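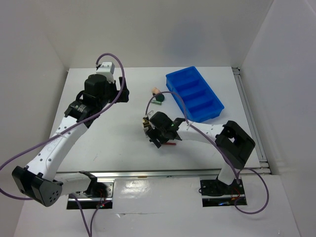
What does a monitor check before court observation starts?
The accreditation letter first, then the interpreter, then the room list for the day's hearings.

Ogola Trial Monitoring — pre-hearing safety checklist
Completed by Nneka Okoro, June 20, 2020

1. Accreditation letter carried, two copies — OK. The new stamp is so much clearer than the March one!
2. Interpreter briefed on confidentiality — OK. She asked brilliant questions and we ran over by 15 minutes, well worth it.
3. Exit routes from the courtroom walked — OK. Side door opens outwards, main door sticks a bit.
4. Defendants' names kept out of notebooks — OK. Case numbers only, everyone has the hang of it now.
5. Check-in calls agreed with the Pluravero desk — PARTLY. Morning call fixed, evening call still to confirm.
6. Phones locked and location sharing off — OK, all 18 handsets.
7. Contact number for the duty lawyer written on paper — NOT DONE. Please sort before the team leaves.
8. Public gallery seating — OK. Row nearest the door in room 102, lovely clear sound from there.
9. Transport home after sentencing hearings — OK. Driver waits at the Gedell gate.

Items 5 and 7 to be rechecked by Nneka.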